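Is the Grurnari pick-and-place course kit worth it for somebody who already has an arm?

Asked Sep 16, 2023 in Robot Arms & Small Automation
3 answers

I've had a secondhand six-axis arm sitting in my workshop since March and I've gotten about as far as making it wave. I can jog it, I can teach it points, and I can run a little loop. What I can't do is get it to find something on a table and pick it up without me typing in the position first.

I keep seeing the Grurnari kit mentioned. From the product page, it's a mounting bracket set, the calibration software, a bag of practice objects and seven lessons. It's $470, or $334 if you skip the gripper fingers. I have a two-finger gripper already so I'd go for the cheaper one. Shipping to me is extra and they don't say how much until you're at checkout, grr.

My questions, more or less:

Does the software work with any arm or only the ones they list? Mine isn't on the list but it's a sister model of one that is.
Is the bracket any good or should I print my own?
Are the lessons really for beginners? I can follow Python but I don't write much of it.

I also looked at the Jastwood one, but that seems to be aimed at schools and you have to ask for a quote. Thanks in advance!

Answer 1 (accepted)

I bought the $334 version last year and I'd buy it again, with some grumbling.

On compatibility: sister models are usually okay. The software talks to the controller and doesn't care much about the arm itself, so if yours has the same controller as the listed one you're probably fine. Email them before you pay and give them the firmware version. They answered me the next day and told me to update first, and that saved me a bad weekend.

The bracket is fine. It's plastic, it holds the sensor at a fixed angle, and the screw holes lined up on mine. I ended up printing a longer one after lesson three, when I wanted the sensor further out so the gripper didn't block so much of its view. They give you the file so you can stretch it however you like. Use more walls than they suggest — my first print flexed every time the arm slowed down and my calibration wandered all over the place.

The lessons are uneven. One and two are slow, all unboxing and safety and how to mount things. Three is hand-eye calibration and it's a cliff. I did that one four times. The text skips over which frame the numbers are in, and if you get it backward the arm goes confidently to the wrong side of the table. (Keep the speed way down and your hand near the stop button.) After that it gets fun really fast! Four is cubes, five is picking up a ball, six is putting things in a container, seven is mixing it all together.

You'll need to read Python and change values in it. I never wrote anything longer than a few lines until lesson six.

A couple of things I wish I'd known. Put a cloth down, a plain light one. My bare bench was shiny and the reflections drove the detection nuts. And spend an evening on cable routing before you start lesson four, with enough slack that the wrist can turn all the way in both directions. I had mine too tight and yanked a connector out.

Comment: Did you need a separate computer for it?
Reply: I used an old laptop. It's slow to load but once it's running it's okay.

Answer 2

Don't bother, just use the free stuff. There are plenty of open source packages that do the same thing. I paid nothing.

Comment: Which ones, though? And how long did it take you to get going?
Reply: Depends what you already know. A few months of evenings I guess.

Answer 3

I'm going to land somewhere between the other two. I don't own the Grurnari kit, but I sat through the whole course on one at Gravoseo (it's a shared workshop near me and they run it a couple of times a year), and I've used the Nägeli kit at home, so I can compare a little.

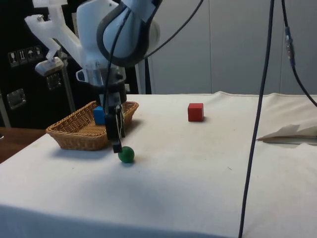 2 min read

I like cubes and a ball as practice objects, and a shallow basket makes a good target. Cubes are forgiving. You come down with the fingers more or less square to the sides and close. A ball has to be caught close to its middle, and if you're a touch high or off to one side it squirts out and you're chasing it across the floor. I'd say I spent nearly half my time on the ball alone. Using different colors helps too, because you can cheat and sort by color first while you get the motion right, then make the detection smarter later.

The basket turned out to be the sneaky part for me. I kept planning the approach as if there was nothing in the way and clipping the rim with a fingertip. Raise your travel height by a couple of inches and lower it again when you trust everything. Wicker was a pain for depth readings in my case, all that weave, so try a plain box if you're getting weird numbers.

As for Nägeli, it cost me $124, and for that you get the software and a PDF. No bracket, no objects, no real lessons. The calibration routine is nicer than Grurnari's, I'll give it that — it tells you when a pose is bad and lets you redo just that one. But the PDF assumes you know what you're doing and I very much didn't. If I hadn't taken the course first I'd have given up.

So for you, with an arm already and a gripper already, and reading Python but not writing much, I'd get the $334 Grurnari one. If there's anywhere near you that runs the course, do that first and see if you still want to spend the money.

Comment from the asker: This is super helpful, thank you both. Emailed them with my firmware version and I'm going to look for a plain cloth in the meantime.

Comment: Iron it first. Creases threw mine off at low sensor angles.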